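4. Living with the Lorkov kit 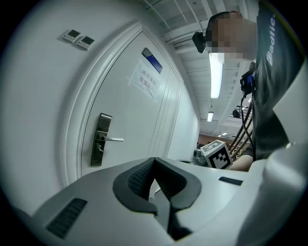
4.1 What we paid for and what we got

Figure 2. Wrist view from the handheld gripper at a storeroom door with a lever handle. The rubber pad is at the bottom, and a marker cube is at middle right. The notice on the door reads 库房重地 / 非请勿入 (roughly, "Storeroom, restricted area / no entry without permission").

I should say up front that I went into this review wanting to like the Lorkov. My lab had spent most of a year on the older Donnelly grippers, and I was tired of them (tired of the trigger, tired of the battery door, tired of re-gluing things). So when Bosetia offered us a loan of the full kit for six weeks, I said yes before I'd finished reading the email. Bosetia had no say in what follows, and the kit went back to them in August.

The loan covered two grippers, the charging dock and a license for Vustlow, the software that lines up the streams and turns them into trajectories. Mehwish Farooqui ran most of the sessions with me, and Keith Lockyer handled the processing. We recorded 1770 episodes altogether, mostly doors, drawers and shelf work, and Keith's filters kept 986 of the door ones.

4.2 The wrist camera

I love this camera! The view is a full circle with black corners, and it takes in far more than I expected from something mounted that close to the pads. In Figure 2 you get the lever, the keyhole, the two control panels on the wall over the door and the corridor running off to the right, all in the same shot as the V-shaped pad. With the Donnelly we'd often lose the handle in the last few inches of a reach, and then Keith would have to throw the episode out.

The price is distortion. Look at how the wall bends toward the edges in Figure 2. Vustlow ships with a lens model that takes care of most of it, but our first calibration left the outer ring badly off and we had to redo it with a bigger board. If you order one, ask for the bigger board. The one in the box is cute and much too small.

Bright ceiling lights were the other thing I worried about, and corridors like this one have long fluorescent fixtures right where the camera wants to look. We locked the exposure at the start of each session and left it alone. Mehwish thinks the auto setting would have been fine. We never settled that one.

4.3 Markers and tracking

We ran with marker cubes, and I'd do the same again. Figure 2 has one beside the operator's forearm with two of its patterned faces toward the lens, which is the kind of view our pose code likes best. With only one face showing, the estimate gets jumpy, and on lever handles a jumpy wrist angle makes the whole episode useless to us.

Cables are my big complaint. The operator in Figure 2 is wearing a head camera plus a chest unit, with several black cables going down from it, and that's a lot to have hanging off a person who is supposed to move naturally. Mehwish ended up clipping hers to a belt after the first morning. I never found a routing I liked, and I'd happily pay extra for a shorter set.

4.4 Doors in particular

Lever handles suit this gripper. The V shape gives the bar somewhere to sit, and the mesh texture on the inner faces of the pad held up well over the loan. Round knobs were a different story. We tried them for two afternoons, slipped constantly, and dropped them from the protocol.

Of the door episodes we kept, 978 were lever handles, so please don't read our door results as saying much about knobs. The remaining few were sliding doors, and we report those separately in Section 5.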